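Gripper comparison, part two. We have been running two hand-held gripper sets on the same bench tasks, the Hisex pair and the Wustia pair. Notes below, mostly on fingers, markers and cabling. 16 July 2019.

Setup first. Both sets are parallel-jaw, trigger-driven, one per hand. Each handle carries a marker cube, and the head camera solves for the cube pose. Each gripper also has its own camera looking down past the fingers. No arm in the loop at this stage. Replay on the arm comes in September.

Task list is short on purpose. Pick a small ball, pass it between hands, set it in a recess. Pick a cup, set it upright. The recess block is the useful one. Placement error shows up without measuring anything, the ball either seats or rolls off the rim.

Total across both sets after filtering: 1,287 episodes. Target was 2,000. The gap is mostly marker dropouts, which I will get to.

Fingers. Hisex ships with flat silicone pads. Fine on the cup, poor on the ball. The contact patch is small and the ball squirts out if the two pads are even slightly out of parallel. Closing slower helps a bit. Closing harder makes it worse.

Wustia pads are ribbed and curve inward. The curve centers a round object for you, so operators stop correcting at the last centimeter and the trajectories get shorter and smoother. That matters more to me than raw grip force. Corrections at the end of a reach are exactly what the policy picks up and exaggerates.

Downside of the curved pads: thin flat things. You get contact at the tips only. We tried a plastic card and gave up on it.

Marker cubes. Same tag family on both sets. The Hisex cube sits low and the operator's own knuckles cover it in a palm-up grasp. The Wustia cube sits higher, clear of the hand, and at least one face stays readable through most of a reach. Cost is a longer lever arm from the cube to the fingertips, so any orientation error turns into a larger tip error. We recalibrate that offset at the start of every session. Skipping it once cost us a morning of data.
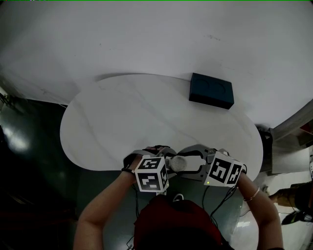 Two-handed work over the white table, marker cube on each gripper.
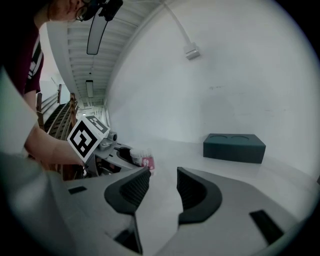 Hisex's support account replied under the marker post that the low cube position is deliberate, that tip error was the complaint they heard most from customers on the previous version, and that a taller mount can be requested if occlusion is the bigger problem for a given task. They also asked whether our dropouts were logged per hand.

Fair point on the lever arm. I have asked for the taller mount and will rerun the ball transfer with it. To the second question: yes, per hand. The right side drops more often on both sets. All of our operators are right-handed, so that hand does the awkward rotations. I would not read it as a hardware difference.

Dropouts in detail. We reject an episode if the cube pose is missing for more than 4 consecutive frames on either hand. Loosening that and interpolating gets a lot of episodes back, but the interpolated stretches land right where the hand turns over, and they look wrong on replay in simulation. I left the limit where it was.

By that rule 907 of the kept episodes are Wustia and the rest Hisex. Do not treat the ratio as a score. The Wustia set got more bench hours while the Hisex trigger was out for repair.

Glare. A glossy white work surface is not ideal for this. Auto exposure on the gripper camera pulls down when the surface fills the view, then the black pads lose all texture. We lock exposure with a dark object in view and leave it there. The Hisex camera lets you save the locked value. The Wustia camera forgets it on power cycle, so it has to be set again each time. Minor, but it gets missed.

Cables. Both sets are tethered. Strain relief on the Wustia handle is a molded boot and has held up. On the Hisex it is a clip, and the clip lets the connector work loose when the operator crosses arms. We added a loop of tape. A wrist strap takes some of the handle weight and I would use one with either set.

Trigger feel. Hisex is linear and light. Wustia has a noticeable step near closed, so partial closures are hard to hold. If your task needs a soft grasp, Hisex is the better tool by a fair margin. Paper cups, for example, came out dented less often.

Controller side. Logging ran through a Rirance box, one for both hands, shared clock. Sync between the head stream and the gripper streams was stable over a full session. Its file naming is bad and I ended up writing a rename script. I can share it if anyone wants it.

The Long controller was tested for comparison. Cleaner interface, better preview window, but the two gripper streams drifted apart after a long run and there was no flag in the log to say so. I only caught it by lining up jaw closures against the video. Check yours if you have one.

Where I am right now: Wustia for anything round or anything that goes hand to hand, Hisex for soft or thin-walled objects, Rirance for logging in both cases. Wustia pads on a Hisex handle would be my preference. The screw spacing does not match, so that needs an adapter plate, and I have a first drawing of one.

Next batch is the same tasks with the taller Hisex mount, same block, same operators. Exposure locked at the start and written on the session sheet this time. Will post the dropout counts per hand when they are in.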